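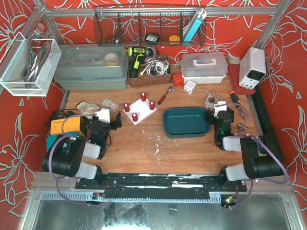

Two arms, one workbench, and the usual collection of small things.

April 8, 2023

My sister in law asked me at dinner when she can buy a robot which tidies the garage. I work near this subject, so people think that I have a date for them. I said "not this year" and she was disappointed, and on the way home I was thinking that my answer was too short. So I write a longer one.

Let us begin with what goes well. At Gronetti, where I did maintenance before I moved to Willton, we had a machine that put 883 lids on jars in one hour. It never became bored. But the lids came always from the same side, in the same position, and if one lid arrived upside down the machine stopped and called for a human. I was this human for three years.

A workbench in a normal house is another matter. There are rolls of tape, a cordless drill, cables in a basket, a bag of screws, a screwdriver that someone put down in a hurry. For us this is easy. We see a hammer and the hand already knows where to hold it. A machine must find the hammer, decide which end is the handle, go there without pushing the drill over, and close the fingers with a force which is enough but not too much. Then it must know where the hammer lives. In my house even my family does not agree about this.

I have watched many attempts at such chores, and I try to be fair. Picking up one solid thing from a flat table is now quite normal. If the thing is alone and not shiny, I would bet money on the machine. A pile is more difficult, and soft things are the worst. 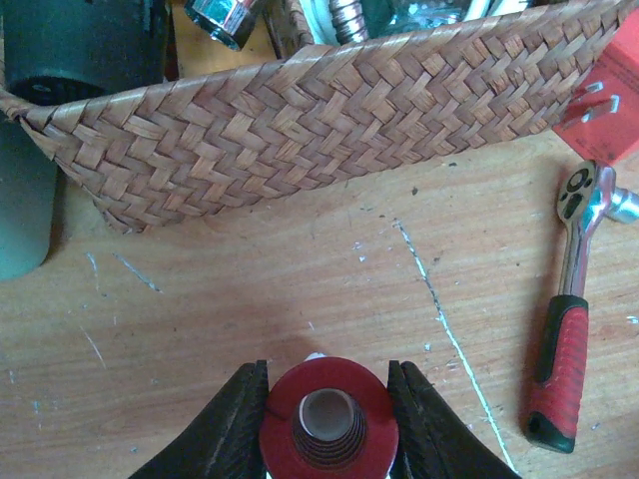 Baskets have their own problem, which I did not understand until I tried to program a simple arm myself. The rim is in the way. You can come only from above, the things inside lean on each other, and when you pull one out, two others move. A plastic bag is especially unpleasant, as it is transparent and changes its shape when it is touched. A chrome tool is also not nice for a camera, it reflects everything. My own arm, which I named Skimari after a boat of my uncle, tried to lift a spoon from a basket 40 times. It succeeded 14 times, and I was proud like a parent.

People sometimes ask why we do not simply make the garage tidy for the robot, with a fixed place for each tool. In a factory this is exactly what we do. The Brouwer line, which stood next to mine, had a holder for every spanner and a painted shape behind it. But if I must first put every tool in its holder, the chore is finished and I don't need the robot any more.

So, can machines do it yet? Some pieces of it, yes. Put this block there, hold this part while I turn that one, bring the object to the tray. A whole Saturday of tidying, with a decision every few seconds about what is rubbish and what is a useful screw, I don't believe so. It must also not need me standing beside it, or I lose my Saturday anyway.

I will tell my sister in law to buy shelves for now. There is a set in the shop near the station for under 100 euros, and I have offered to help her with the mounting next weekend, if she finds the drill.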